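The Bin by the Back Door

Danuta Żak used to lose 21 minutes a day looking for things. She knows the number because she kept a log for most of January, in pencil, on the back of a feed store calendar. Keys, scissors, tape, the other glove.

She runs a small picture-framing business called Vasis out of the lower floor of her house, and the two halves of her life kept trading belongings. A ruler would turn up in the bathroom. Cups went downstairs and stayed there.

Her fix was a catch-all bin, and one rule to go with it. Anything found in the wrong place goes in the bin. At 4:30 each afternoon, the bin gets emptied.

"I tried drawers first," Żak said. "A drawer closes, and then you forget it."

She bought her first bins secondhand for $32 when a parts supplier, Softić, cleared out its storeroom. They were already scratched, and she says that helped. People don't hesitate to drop things into a bin that looks used.

Most days the haul is ordinary: a soda can, a tape dispenser, sunglasses, a cup, a tape measure.

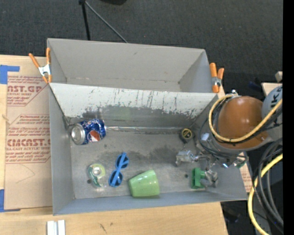
Cans go straight to recycling and cups to the sink. Tools go back to the shop. Sunglasses are harder, as three people in the house own a pair and all of them deny it.

Żak suggests starting with one open bin at table height and keeping a second one empty next to it for sorting. Clamps will hold them in place if the table gets bumped. She has no plans to add lids.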